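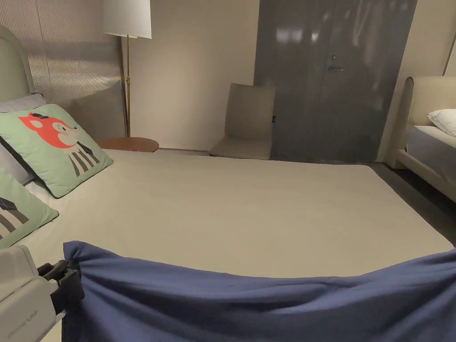 Muvora mattress, stripped, with the navy blanket and the green cushions.

Muvora mattress, the medium one. 8 months in

Bought this in July for the spare room, which then became our room when the damp got into the front bedroom, so it has had proper use and not just my mother in law twice a year. Writing this quick before work so excuse the spelling.

Short version: good mattress, poor delivery, cover is a nuisance. Would buy again but not at full price.

Delivery. Comes rolled in a box. Heavy. Very heavy. The driver left it in the porch and was off before I had my shoes on. Website says two person delivery to room of choice, I got one person to porch of his choice. Rang Muvora, spoke to a polite man called Obaidul Sultana who refunded the delivery charge without any fuss. Full marks to him. But I still had to get it up the stairs, me at the bottom pushing, my neighbour Tharindu Sheikh at the top pulling. He has a bad knee. Felt awful.

Unrolling. Cut the plastic carefully, the little cutter they give you is useless, use scissors. It puffs up fast at first then the corners sulk. Took 2 days for the last corner to come flat. The smell was there for most of a week, a sort of paint and new shoes smell. Windows open, went eventually.

Comfort. I'm a side sleeper, he's on his back and snores. Old one was a Sikder pocket sprung thing with a dip you could lose a cat in. This is firmer than "medium" suggests, first fortnight my shoulder complained every morning. Then it stopped. Don't know if the mattress softened or I did. No rolling to the middle now. I can't feel him get up at 5am, that alone nearly worth the money.

Edges. Weakest bit. Sit on the side to put socks on and you slide. Lying down it's fine, but if you've got someone older who needs to push up off the edge I'd look elsewhere. We tried the Donuditz in the shop and the edge on that was miles better, but it was also over 100 pounds more and the salesman woudn't leave us alone.

Heat. Warm in August. Not unbearable. Winter lovely, we dropped to a thinner duvet.

The cover. Says removable, machine washable. Removable yes, if you have an hour and a helper. Zip goes all the way round and catches at every corner. Washed it once at 30, dried on the line, getting it back on was like dressing a toddler who's gone rigid. Get a protector on day one. I got a Prukmont quilted one, 34 pounds, goes in the wash every few weeks and I've never touched the zip since.

Depth. Check your fitted sheets!! Our old ones pinged off the corners all night. Had to buy deep ones. Not mentioned anywhere on the page that I could find.

Sagging. None so far. They say turn it head to foot every so often, no flipping. Handles would of helped, there aren't any.

Returns. Didn't use it, but read the small print, you pay collection if you send it back after the first month. Keep the bag.

Marks out of ten: comfort 8, delivery 3, cover 2, value 7 if you catch a sale. Mine was full price and a fortnight later they knocked a load off. Asked for the difference. No reply yet.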